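Dolora Opens Orders for Grellach Two-Arm Handling Cell

Plirnberg, 30 Mar 2023 -- Dolora today opened orders for the Grellach, an enclosed bench cell with two robot arms for handling light, wrapped goods. The first 4 units go to Hsu Packaging, and general delivery begins in September.

Both arms mount on a single aluminum rail along the front edge of the cell. Each has its own mounting plate and gripper. Panels close off the other three sides and can be faced with any flat covering the buyer supplies.
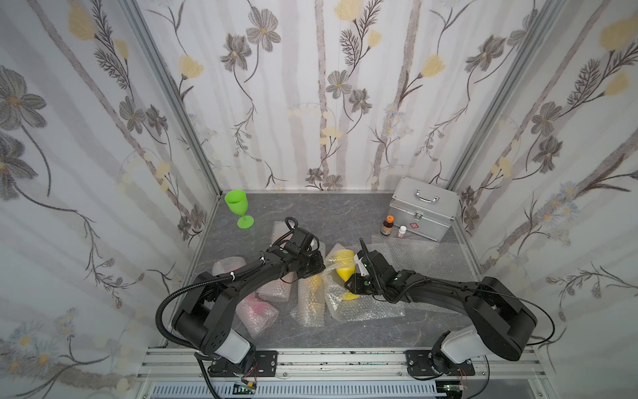

The control software treats wrap and contents as separate objects, so a job can call for either one. Operators set up a job by listing the items and the order of work. Stored jobs are kept on the controller -- up to 837 of them -- and can be copied between cells.

"Bubble wrap is hard on vision systems," said Zainab Oyewole, product manager at Dolora. "It shines, it folds, and it hides part of the item. We tuned the Grellach on plastic goblets and other light pieces before moving to customer parts." 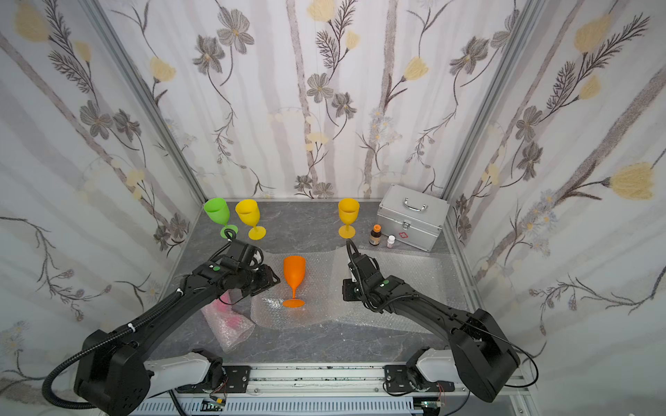 The base kit includes the arms, rail, frame and controller. Grippers are replaceable without removing the arm from its plate. A service plan covers yearly calibration and is sold separately.

Orders and data sheets: Dolora sales office, Plirnberg.

583 views | 4 shares

Comments

mkt_bench: Is the rail sold on its own? We already have a frame.

Rowan T.: Data sheet gives no cycle time for unwrapping. Would like to see one before September.

Contact | © Dolora | Back to top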